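The Remote

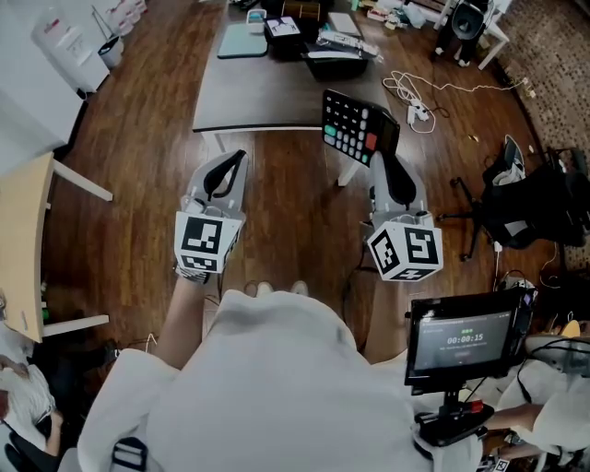 What does a planner do when it has no idea? It picks the least bad path it can find, gives it a number, and passes the number on as if it meant something.

I had said this in the meeting, more or less in those words, and been told it was unhelpful. So I was given the overnight logs to read.

The planner was called Gurnonar. It had been called Trolla until the autumn, when the money came through and somebody decided that Trolla sounded like a thing that lived under a bridge. The code still said Trolla in most places. If you searched for Gurnonar you found a readme and a logo.

There were 600 episodes in the set, all of people picking things up and putting them down with the grippers in their hands. Remotes, boxes, trays, paper. The tracker read the square markers on the cubes, the tracker told Gurnonar where the fingers had been, and Gurnonar was supposed to learn from that where fingers ought to go. Of the 600 it had accepted 554. My job was to find out why the rest had been thrown away. I was more curious about why the 554 had been kept.

I started with episode 82, for no better reason than that it was on the screen when I sat down.

It was a remote control. Someone picks it up from a table, carries it a short way, puts it down. The log said:

grasp confidence 0.97
pose stable
intent: place

I read the line with intent in it a few times. There was a function behind it, written by a man who had since gone to Bognár to do lifts. It looked at the speed of the hand, and if the hand was slowing down it said place. If the hand was speeding up it said carry. If the hand did neither for long enough, it said inspect. That was the whole of intent.

I plotted the hand. It slowed down, true enough. Then it stayed where it was, over nothing, well above the table, for a good part of the clip. Then it went down. Gurnonar had put the whole wait under place, and had smoothed it, so that in the cleaned version the hand drifted to the table in one long lazy curve, like a leaf.

"It's noise," said the lead, when I showed her. "People dither. We take the dither out."

"What if they were waiting for something?"

"For what?"

"I don't know. That's what I'm asking it."

"It doesn't need to know," she said. "It needs to get the remote onto the table."

She had a demo on 8th February for the Sillatine people, who made kitchens and wanted to make kitchens that put things away. She had said kitchens so many times that week that she had started to say it with a small sigh in front.

I went back to my desk and turned the smoothing off. It was one flag. I ran the set again and went to get a sandwich, and when I came back there were 3247 warnings, nearly all of them the same one: hand stationary, intent unclear. I scrolled through them while I ate. People stopped above tables. They stopped halfway to the shelf. They stopped with the thing already on the tray and their fingers still around it, and then they let go – or they didn't, and moved it a thumb's width to the left.

With the flag on, there were no warnings. I turned it on again to be sure.

The lead came past and looked at my screen with the flag off.

"That's a mess," she said.

"It was a mess before. It just wasn't printing it."

"Can you make it print fewer?"

I said I could make it print none, and she said good, and then she saw my face and pulled up the other chair.

We argued until the lights in the corridor went off. I wanted a third answer out of the function, a plain "don't know", which the planner would have to carry with it and do something about. She wanted to know what it would do about it, in front of the customer, with an arm in the air and a plate in the arm. I said it would stop. She said that a kitchen that stops is a cupboard.

In the end she let me have it on a branch. I called the branch dither, and I changed the one line, and the tests fell over in places I hadn't known were connected. A thing called comfort cost was reading intent. So was the battery estimate. I mended the battery estimate and left comfort cost for the morning, as I couldn't find anyone who knew what it was for.

Then I ran episode 82 once more, on the branch.

grasp confidence 0.97
pose stable
intent: don't know

I still didn't believe the 0.97. I opened the file it came from, and the first thing in it was a comment that said tune this later, so I made some tea and started reading.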